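La recette

La maison Durrani louait le Pleltov au mois, entretien compris, et tenait à ce que chaque appareil fût reçu selon les formes. Le contrat signé par Vimgate prévoyait 11 épreuves de nettoyage, un procès-verbal en double exemplaire et la présence d'un représentant de chaque partie. Domnica Bratu représentait le client. Despina Voicu, le fournisseur.

Elles se retrouvèrent un mardi, à 17 heures, au dernier étage de l'immeuble Nodeneck. Mme Voicu lut à haute voix l'article relatif aux liquides alimentaires. Mme Bratu demanda que le mot « surface » fût précisé – il le fut, en marge, et paraphé.

– L'épreuve du café, annonça Mme Voicu. Annexe photographique, pièces une à trois.

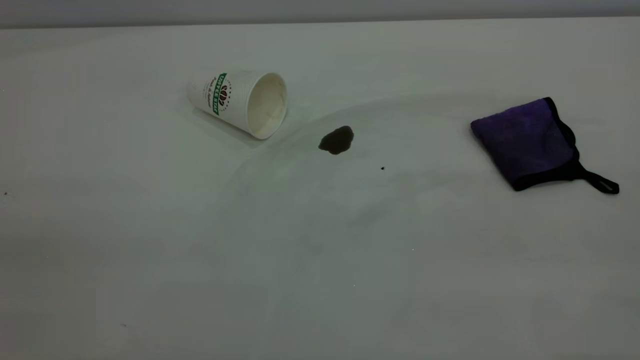
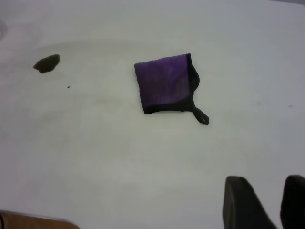
Un gobelet debout figure en pièce trois ; le chiffon violet, dans toutes.
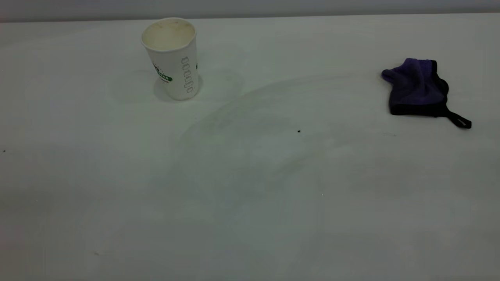 Mme Bratu tourna la page et prit son stylo. La grille d'appréciation comportait quatre mentions, de « conforme » à « non recevable », et aucune ne lui convenait. Elle avait dirigé pendant 24 ans les services intérieurs de Vimgate. Elle avait connu les équipes du soir, leurs prénoms, les chariots que l'on entendait venir du fond du couloir.

– Le contrat autorise-t-il une observation libre ?

– Dans la limite de 3000 signes, répondit Mme Voicu.

– Je n'en aurai pas l'usage.

Elle écrivit néanmoins pendant un long moment. Mme Voicu, qui avait assisté à bien des réceptions, rangea les annexes dans leur chemise et attendit sans consulter sa montre.

Le feuillet lui fut remis plié. Il y était porté que le client réservait son avis jusqu'à la fin de la période de location, que les épreuves restantes se tiendraient à l'heure où passaient autrefois les équipes, et que la soussignée souhaitait y assister en personne.

Mme Voicu relut la dernière phrase, apposa le cachet de Durrani et demanda s'il fallait prévoir une seconde chaise.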